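I bought the Penico three-sided bench surround in April, along with the matching top and a wallpaper set for the inside faces. I've now lived with all of it long enough to say what I think. The frame kit cost 188 dollars and the wallpaper set another 66. The top was included in the frame price, although it arrived in its own box on a different day.

I'd been using an ordinary open table against a painted wall. It did the job, but small parts rolled off the back and the sides, and the wall behind got marked. I wanted walls on three sides, an open front, and a surface light enough that I could find a dropped screw on it. I also wanted it to look a little less like a garage. The Penico kit covers all of that on paper, and most of it in practice.

## What you get

The kit is a frame, a top and three wall panels. The frame is aluminum: grey posts at the back corners, rails down the two sides, and a wide grooved rail across the front. The wall panels come plain. You can leave them plain, paint them, or paper them. I papered them with the Onus damask, a dark grey scroll pattern in bands on a pale ground.

The hardware comes in one bag, and the parts list says 100 pieces. The different lengths are all mixed together. I spent the first half hour sorting them into saucers, and I'd recommend doing the same before you touch the frame, as two of the bolt lengths are very close and the short ones will go into the long holes without complaint. I found that out at the second corner post.

The instructions are one folded sheet with drawings and very few words. Steps 1 to 4 are clear. Step 5 shows both side rails going on at once from an angle that hides the brackets, and I had to take one rail off again. If you have a second person to hold the far end, use them for that step. The rest can be done alone.

## Putting it together

Allow an afternoon for the frame and a separate one for the wallpaper. I tried to do both in one go and ended up hanging paper at ten at night, and the panel I did last is the one I'm least happy with.

The order that worked for me in the end:

1. Sort the hardware.
2. Build the base, corner posts and side rails with all bolts finger tight.
3. Check the corners with a square, then tighten.
4. Paper the wall panels flat on the floor.
5. Let them dry overnight.
6. Fit the panels, then the front rail, then the top.

The sheet tells you to fit the panels before any decorating. I don't agree with that. Papering a panel flat is easy. Papering it upright, in a corner, with a metal post next to your brush is a nuisance, and you get paste in the grooves. If yours is already assembled, take the panels out again. It's a ten minute job.

The frame itself went together square. I checked both diagonals on the base and they matched. The cut ends of the rails were clean and I didn't need to file anything. The holes lined up everywhere except for one bracket on the right, which needed a push.
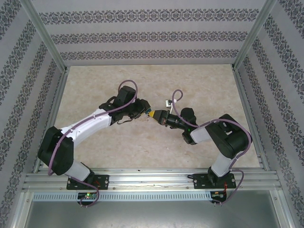
The front rail is the part I was most doubtful about when I ordered. It's wide, and I thought it would get in the way of my forearms. It doesn't bother me now. The grooves take standard fittings, so clamps and small brackets can go wherever you need them, and you can slide them along later without drilling. The drawback is that grooves collect dirt. Crumbs of eraser, thread ends, filings, it all ends up in there. I run an old toothbrush along it every week or so.

It also shines. I had a bright lamp directly overhead at first, a 2000 lumen one, and the glare off the metal was tiring by the end of an evening. Moving the lamp back and turning it down a notch fixed most of it. A matte finish would be better on a part that sits right in front of you, and I'd pay a few dollars more for one.

## The top

The top has a marble pattern in cream and beige, with cloudy veining and some paler areas. It's a quiet pattern. I was worried it would look like a hotel bathroom, but the veining is soft and there are no hard black lines through it.

As a work surface it has one real strength and one real weakness. The strength is that dark things show up well on it. Screws, black clips, blue or green plastic parts, pencil leads, I can spot any of those quickly. The weakness is pale things. White beads, clear washers and scraps of cream thread vanish into the mottling, and I've given up trying to sort light-colored pieces directly on it. I put down a sheet of dark craft paper for those.

The same goes for marks. There are a couple of small white specks on mine, and I still can't decide if they're tiny chips or part of the pattern. I only noticed them when I was wiping down in strong side light. If you're fussy about surfaces, check the top closely before you throw out the packaging.

Cleaning is simple. A damp cloth takes off pencil and dust, and a little dish soap takes off fingerprints. Dried glue lifted with a plastic scraper. I haven't tried solvents on it and don't plan to. The care card says to avoid them, and also to avoid hot pans, so treat it as a craft and hobby surface and keep the soldering iron on its own mat.

## The wallpaper

I went back and forth on the wallpaper. Holovko makes a plain grey for the same panel sizes that costs less, and I nearly ordered it. Hanna Tkachuk, who has the Holovko set on hers, told me it shows every scuff, so I went for a pattern.

The Onus damask has floral medallions and curling leaf scrolls, with plain pale strips between the bands of pattern. The pale ground looks white in the packet and turns slightly lavender once it's up on a large area. I like it, but if you need a true neutral background, for photographing things you sell for instance, order a sample first. It gives a cool cast in daylight that I had to correct. 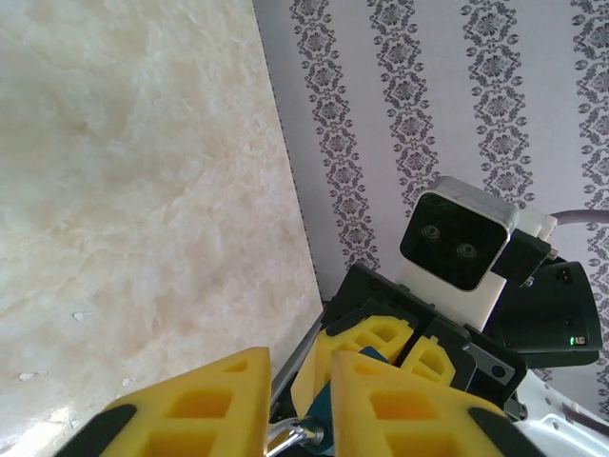

Matching is where you need patience. Because the pattern is in straight bands, any error at the corners is easy to see. A few millimeters off and the eye goes straight to it. The corner posts help a lot, as they cover the joint between the panels and break up the pattern, so you don't have to match medallion to medallion. You do need the bands to meet at the same level on either side of the post. I marked a pencil line on the bare panels and worked from that.

Some notes for anyone ordering the same set:

- Paste the panel and lay the paper on it. Pasting the paper made my first piece stretch.
- Trim after drying, with a new blade. A used one tore the dark grey areas and left a white edge.
- Leave the paper slightly short along the bottom so it doesn't catch when the top goes in.
- Buy one extra length. I had almost nothing left over and would have been stuck if I'd made a second mistake.

The surface of the paper wipes clean as long as you're gentle. I got a smear of oil on the left side in the second week and it came off with a barely damp sponge. Rubbing harder would have taken some of the grey with it, I think, so I stopped when it was good enough.

There's one practical complaint about a busy pattern behind a work area. When I'm looking for something small and dark that's leaning on the back wall, the scrollwork hides it. It took me a long time to find a black clip that was sitting in plain view. I've learned to keep dark tools on the top, away from the walls.

## Daily use

The three walls do what I wanted. Parts that roll now stop at a wall and stay on the bench. The walls also cut the draft from the window enough that thin paper doesn't lift. Sound is slightly boxier inside, if you listen to a radio while you work, but you get used to it.

Reach is fine at the center and a bit of a stretch into the two back corners. I'm average height and I stand up to get at those. Someone who works seated all the time may want to lower the chair less than I do, or keep the corners for storage.

After the first couple of weeks I went round all the bolts again with the hex key. Four had loosened, mostly on the right side rail. I did the same a month later and they were all tight. I'd put that in the instructions if I were Penico, and it isn't there.

## Ordering

I ordered through Jultbridge. The frame and panels came quickly, the top took longer, and the wallpaper arrived in a tube with one crushed end. The damage was in the outer turns and I lost a strip as wide as my hand. I wrote to them with a photo and they refunded part of the cost the next morning. The boxes are heavy on foam, all of it loose blocks, so open them somewhere you can sweep.

## Would I buy it again?

The frame, yes. It's stiff, it went together straight, and the grooved rails have turned out more useful than I expected. Penico should sort the hardware into separate bags and redraw step 5.

The top, yes, with the warning about pale parts. If most of your work is white or clear, ask for one of the darker tops at the same price.

The wallpaper I'd call optional. It looks good and I'm pleased with it on most days, but it took as long as the whole frame, and the right-hand panel still has a bubble near the bottom that I mean to slit and paste down when I next have the panels out.

Frame 4 out of 5, top 4 out of 5, wallpaper 3 out of 5.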